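Quick one before bed, its almost 10 and the arm is still warm.

Old desktop from the Sarnuston surplus pile, side off, lying flat on the bench. Still collecting demos for the memory and socket tasks. Goal for November was 608 episodes. We're at roughly half. Sigh.

What slows us down: resets. An episode takes 14 seconds if Dušan is driving, longer if it's me. Then you put everything back, nudge the case a little so the policy doesn't just memorize one pose, go again. Vlasta wants 3 case positions per batch. Fine. She's right, I just don't like it.

Other thing, blur. Wrist camera, fast moves, and whole stretches come out as green soup. I was going to toss those. Dušan says keep them, the model will see the same mess when it runs on its own, so why hide it. We argued over noodles. Keeping them for now, tagged, so we can train with and without and compare.

Also: slow down over the socket!! Writing that here so I remember tommorow.

To do
- rename the Navia folders
- new tag for blurry approach
- ask Vlasta about lighting, the low end of the board is too dark

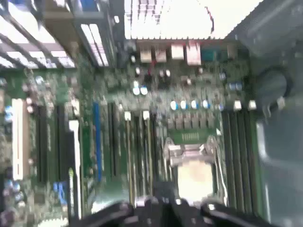

*Coming in over the socket, way too fast. Tagged and kept.*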